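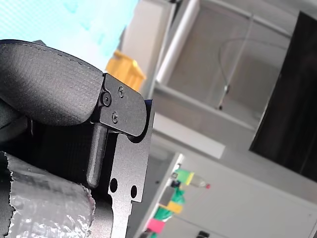
Progress report to the Lerkside fund: comparison of padded grippers for shelf and bin work
Second report. Prepared by Rhea Quiambao, Fri 4 September

Summary

We were asked to say whether the padded gripper from Vetden is worth buying in quantity for the Lerkside packing room, against the plain two-finger gripper from Riltis that we already own. The short answer is that I am not yet convinced, and I would ask the fund to hold back the second payment for hardware until the repeat trials described near the end are done. The padded gripper did better in the main trial. How much of that was down to the gripper is harder to say than the supplier's covering letter makes it sound.

Danilo Soriano ran most of the trials. Satish Raju wrote the controller settings and kept the logs. Crisanto Cabrera prepared the finger coverings and did the repairs. The opinions are mine, and Danilo disagrees with a few of them. I have noted where.

What has been done since June

The first report left off with the arm mounted and neither gripper fitted. Since then we have fitted both in turn, run the main trial with each, and started on coverings.

The main trial came to 1,645 grasps across the two grippers. A grasp counted as good if the item was lifted, carried to the bin and let go inside it without being dropped or having to be picked up twice. The person at the bench marked each one as it happened, and Satish checked a share of them afterwards against the recordings. He changed very few marks, and the ones he changed went both ways.

The padded gripper scored 89 per cent over all items. The plain gripper came out lower on soft and awkward things and level with it on boxes. I am leaving the plain gripper's overall figure out of this report. It was run with a mixture of old and new settings, and once a single number is printed people will quote it. The logs are open to anyone at the fund who wants to see what we have.

Why I am cautious about the good figure

The padded gripper went second. By then Danilo had had weeks of practice setting out items and starting the arm, and Satish had learned which approach angles made the wrist jam up against the shelf. Some of that learning went into the controller and stayed there. The plain gripper never had the benefit of it.

The items were also not quite the same. Several of the soft ones from the first run had gone out of shape and were replaced. The new ones were meant to match, but a new cloth with its folds still in it is easier to pick up than one that has been handled all summer. Danilo thinks this made very little difference. He may be right, but we did not measure it, so it is an opinion against an opinion.

Lastly, the camera was moved between the two runs. It had been sitting where the arm blocked its view during the last part of the reach, and moving it was plainly the right thing to do. It would have been better to move it and then begin both runs again. We did not, because the plain gripper had already taken up more of the calendar than planned, and I agreed to carry on. That decision was mine.

Coverings

The most useful work this quarter has been the least planned. Vetden supplies its fingers with a pebbled black pad, stitched along one edge. It is well made and grips cardboard nicely. On smooth plastic it is less sure, and Crisanto suggested trying other surfaces before we paid for a second set of pads.

So we have been running with two different faces on one gripper: the black pad on the upper finger, and a crinkled silver wrapping, like foil-backed bubble wrap, on the lower one. The idea is that the bumps give a little and the item settles between them.

It does seem to help with bottles. In a side trial of 109 bottle grasps the mixed pair held on more often than the matched pads had, including on bottles lying on their sides, which had been our worst case. I would put that down as promising and no more. The side trial used one kind of bottle and one shelf height.

The weak point is wear. The silver covering tears along its top edge and shows the black border underneath. Crisanto has tried folding the edge over before fixing it, and has tried leaving more spare material. Folding lasts longer but makes a ridge that catches on thin items. A covering that costs next to nothing is still dear if someone has to stop the arm to change it, and so far we have no honest figure for how long one lasts in steady use. We changed them when they looked bad, and Danilo and Crisanto do not agree on what looks bad.

I would also warn against reading too much into the bubbles. It is a pleasing explanation, but a flat foil covering might do just as well. Nobody has tried one yet. It is on the list.

Fitting and hardware

Changing from one gripper to the other takes longer than it should. The finger bracket on the padded gripper is held with a hex-socket screw and a pair of Phillips screws beside it, so you need two tools for one small plate. That is a minor grumble in a workshop and a bigger one in a packing room, where the second tool will be in somebody else's pocket.

Screws worked loose during the first week with the padded gripper. We now check them at the start of each day, and it has not happened again. Vetden's reply was that the fault lay in how tightly we had done them up. Possibly so. Their fitting sheet gives no figure for it, and I have asked for one twice.

The plain gripper has had no mechanical trouble at all. This deserves more weight than it has been given in our meetings. It is dull to watch, it drops cloths, and it has simply kept working.

Controllers

Satish compared the controller supplied with the arm against the Tan controller that Frans Van Loon lent us. We had hoped the Tan would let us close the fingers more gently and stop sooner on soft items. It does close more gently. It also takes longer to decide that it has hold of something, and on the padded fingers it sometimes decides wrongly, I think because the pad squashes before the item does and the controller takes the squash for contact.

Satish has found settings that mostly cure this, at the cost of speed. With those settings the Tan and the supplied controller are close enough that I would not pay extra for the Tan. Frans has asked us to try a newer version before we make up our minds. I have agreed, on condition that it is tried with both grippers and that we leave everything else alone while it is going on.

Tilted grasps

A fair share of the work has gone into reaching in with the wrist turned well over, as the arm must do when bins stand close to the shelving. Both grippers do worse this way. The padded one loses less, but its fingers are bulky, and the upper pad bulges outwards enough to brush against neighbouring items on a crowded shelf. We did not mark a brush as a failure unless something fell. Looking back, we should have had a separate mark for it. A packing room manager will care about things being nudged out of place even when the item in hand arrives safely.

The camera view at a steep tilt is another open question. With a bright patch behind the gripper the picture washes out in that area, and the settings that help there make dark surfaces harder to read. We have had some luck with keeping the lighting steady. Lerkside's packing room has windows along one side, so steady lighting may not be on offer.

Spending

We are within the budget for staff time and slightly under on parts. The saving on parts comes from not having bought the second set of Vetden pads. I would like to keep that money where it is for now. If the coverings come to nothing we will need it for the pads, and if they work it can go towards a proper wear test.

What we propose to do next

Repeat the main trial in a shorter form, with the two grippers swapped every morning so that practice and lighting fall evenly on both. Satish will freeze the controller settings before it starts. The camera stays where it is now. Danilo expects this to take 6 weeks, including the days lost to changing over.

Use one set of items throughout, and retire each item from both grippers at once when it is worn.

Mark brushes and nudges separately from drops.

Run the flat foil covering against the bubbled one, and the bare finger against both, on more than one kind of bottle.

Agree in writing what counts as a worn-out covering. Crisanto will draft this and Danilo will argue with it, and I will sign whatever they can both live with.

Try the newer Tan controller last, after everything above.

What we need from the fund

A decision on whether the hardware payment can be moved to follow the repeat trial. Vetden's price offer has a closing date, and their sales office has been keen to remind us of it. I do not think a discount should set the pace of this work, but the fund may see it differently and should know that the offer exists.

We would also like a day in the Lerkside packing room during a normal shift, to see how full the shelves really are. Our shelves are filled by people who know what the arm can reach. I suspect theirs are not.

Danilo has asked me to record that in his view the padded gripper is clearly the better of the two and that the repeat trial will say so. Satish thinks the gap will shrink but stay. I have told them both that I will send the result to the fund on the day we have it, whichever way it falls.

Rhea Quiambao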